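Full house for Friday's robot open day at Trokstead

What a turnout! The robotics workshop at Trokstead opened its doors on Friday and 400 people from all over Cernunbridge came to see how robots learn everyday jobs.

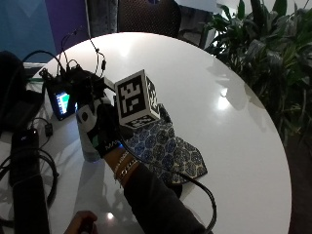 A sensor glove and marker cube in use at the open day.

Hazel Hutchins, who led the demonstrations, was still taking questions at closing time. "The children ask the best ones," she said.
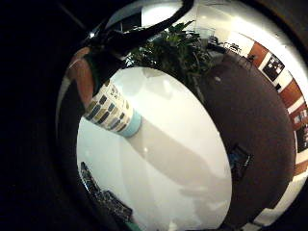
The next open day is in December and entry is free again, so do go along if you missed it.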